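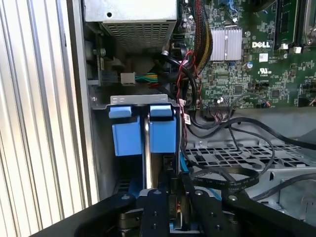
Classé dans : Atelier, Robots, Bonnes habitudes

18 février 2025

Il m'a fallu du temps pour me décider à écrire ce billet, parce qu'un article sur des règles, avouons-le, ça ne fait rêver personne. Et pourtant, depuis novembre, la feuille scotchée à côté de notre poste de démontage est sans doute ce que j'ai écrit de plus utile (bien plus que mon code, diraient certains).

Pour ceux qui prennent le blog en route : chez Virna, nous apprenons à un bras robotisé à démonter de vieux ordinateurs de bureau. Le morceau qui m'occupe en ce moment, c'est le disque dur, avec son support en plastique bleu, coincé devant sa cage métallique, avec des câbles qui passent un peu partout. Un humain y glisse la main sans réfléchir. Le bras, lui, il faut lui avoir dit pas mal de choses avant.

La première règle n'a rien de robotique : cordon secteur débranché, et retiré de la table. Posé à côté, ça ne compte pas ! On appuie ensuite quelques secondes sur le bouton de marche et on laisse reposer le boîtier. Je tiens beaucoup à ce petit rituel, et j'ai déjà fait recommencer des collègues qui ne m'en ont pas voulu trop longtemps.

Ensuite viennent les câbles. On les repère tous avant le premier mouvement, surtout les paires fines et les nappes plates, celles qui se prennent si facilement dans un doigt de pince. Si l'un d'eux traverse le trajet prévu, on le déplace à la main, bras à l'arrêt, et on vérifie de nouveau le trajet. Onni Niskanen, qui relit toutes mes procédures avec une patience d'ange, a ajouté au crayon « même si ça a l'air de passer ». Je l'ai laissé tel quel.

Pour la saisie, on prend le support par ses pièces en plastique et jamais le circuit du disque. Approche lente, effort limité à 100 newtons au grand maximum dans nos réglages, et arrêt si le support résiste. On ne force pas, on ne fait pas levier sur la carte mère. Et personne ne met les mains dans le boîtier tant que le bras est sous tension, l'arrêt d'urgence restant à portée de l'opérateur.

Dernier point, le moins aimé : le cahier. Chaque essai y a sa ligne, les ratés compris. Nous en sommes à la ligne 963, et c'est en relisant les ratés que j'ai corrigé la règle sur les câbles.

Si vous avez des consignes de ce genre dans votre atelier, envoyez-les-moi, je les lirai avec grand plaisir.

À lire aussi
Elo, notre premier bras, prend sa retraite
Trier les vis sans perdre la raison
Une journée à l'atelier de Kultham
Quel tapis antistatique choisir ?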